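Cirncombe lab compares two grippers on knitwear

Engineers at Prendergast, the automation firm based in Cirncombe, have begun a side-by-side trial of two grippers for handling soft goods. The work started on Sunday, July 2, 2023 and will run until August.

The first gripper is a parallel type with two rigid fingers and rubber pads. The second uses the same drive unit but has compliant fingers that bend around the load. Both are fitted to the same arm, with a small camera at the wrist, and both run under the same controller software. Only the fingers and the closing force are changed between runs.

Koen Stevens, who leads the trial, said the firm had previously tested on boxes and bottles, where the rigid fingers gave few problems. Fabric is harder to judge. A garment can be held firmly at one point and still fold over the camera, leaving the controller with little to work from.

Ribbed cloth was put on the test list at the request of Trostley, a clothing returns depot that expects to install 3 arms next year. The ridges give the pads something to grip but also confuse the edge detection, which can read each rib as a separate border.

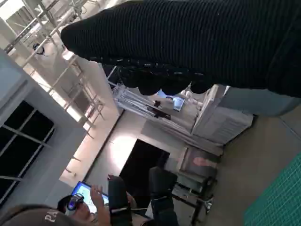 Why keep the camera at the wrist if fabric can block it?

A wrist camera gives the closest view of the fingers during the approach, when most picking errors are made. A fixed overhead camera would keep its view after the lift, but the arm itself would hide the pick point.

Each run consists of an approach, a grasp, a lift and a hold of 5 seconds. A run is marked as failed if the item slips or if the fingers close on more than one layer. The plan calls for 400 runs per gripper, divided equally between flat and crumpled items.

Haruto Fukuda, who wrote the controller settings, said the closing force would be fixed for the first half of the trial. In the second half it will be adjusted from motor current. He declined to give early results, as the compliant fingers had been refitted after a mounting fault and those runs must be repeated.

A second site at Asstead will repeat part of the work with a different arm. Beverley Ormsby, who manages that site, said the fingers would be shipped once the Cirncombe runs were complete.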